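Let the Cooks Drive

Most arguments about teaching robots kitchen work come down to quantity. At Dreketmont we were told to collect 1000 demonstrations by remote control, and we got them by having engineers drive the arm in simulation for most of October. I think we would have been better off with 300 from people who work in kitchens.

An engineer steers toward whatever the software scores. A line cook at Pildale, given the same controls, slowed down before closing the fingers and came at the food from the side. She needed 4 tries to get used to the lag. After that her runs were the ones I wanted to train on.
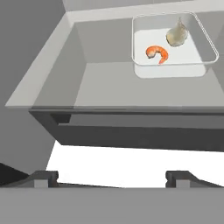
Simulated sink task, with shrimp in a clear tray and the gripper still well away from it.

Remote control copies the habits of the person holding the controls, bad ones included. Pay cooks for their time and keep fewer runs.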